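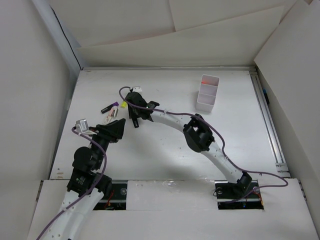
Matúš Hrubý wrote in to ask why anyone would pay for a boot dryer when crumpled newspaper does the same job overnight. I used newspaper for years, and it does work if you change it once or twice before bed and your boots only got a little damp. With liners that have soaked through, mine were usually still clammy at the toe in the morning. I bought the Jitow two-pair dryer last April, at the end of the season, when Skistard was clearing out its winter stock. I have now used it for six months, mostly on hiking boots, rubber boots and work gloves.

What you get

The dryer is a gray plastic base with four upright tubes that push on with a quarter turn. Two of the tubes are tall enough for ski boots and knee-high rubber boots. The other two are shorter. There is a dial timer on the front that goes up to 3 hours and a switch for heat or plain air. The cord is short. Mine doesn't reach from the outlet in the hall to the mat where we leave our shoes, so the dryer sits on the bench.

There were no tools needed. The instruction sheet is one page, folded, and the drawing for the tubes shows them turning the wrong way. If they don't click, try the other direction before you force them.

Drying

Leather hiking boots that had been through a wet meadow took two and a half hours on heat. I pulled the insoles out and laid them on top of the base, where a bit of warm air leaks out. They dried at the same time as the boots. Rubber boots with a felt lining needed a full run and then part of a second one. Running shoes were done in around 26 minutes on heat, but they were only damp from sweat.

The heat is mild. I can hold my hand over a tube for as long as I like. I still use plain air for anything with glued soles, and that takes most of the night. The timer doesn't go that long, so you have to get up and turn it again or accept slightly damp shoes. I wish they had added a setting that just stays on.

With four boots on it, the back pair dries more slowly than the front pair. I swap them halfway through. With one pair, put the unused tubes' caps on, or half your air goes into the room. The caps are small and black and I have already lost one. A wine cork fits well enough.

Gloves

The tubes are a little wide for gloves. Large work gloves go on fine. My wife's don't, and we hang those over the end instead. The Gurketitz dryer I borrowed before buying this one came with narrow glove tips, and I would have liked them here too.

Noise

It sounds like a bathroom fan. I wouldn't put it in a bedroom, but with the hall door shut I don't hear it. After a few months it picked up a faint rattle, which stopped when I turned it over and shook out the grit. There is no filter, so expect to do this now and then.

Compared with others

Þorgeirsson sells a wall-mounted model that gets the boots off the floor and holds them upside down. Viera Kuruc has one in her mudroom and let me try it on the rubber boots. It was quieter and a little faster, and the water had somewhere to drip. It also cost her more than double what I paid, and you have to drill into the wall. If you own your house and have the room, look at that one first.

Against newspaper, the Jitow wins on anything soaked. For damp shoes I still use the paper half the time, mostly out of habit.

Should you buy it

If two people in the house get their feet wet every week, yes. For one pair of shoes now and then, I'd skip it. Check the cord length before you decide where it will live. Replacement caps are sold under part number 916, in packs of 4, and I have ordered a pack.

Updated 10/28/26: the caps arrived and they fit.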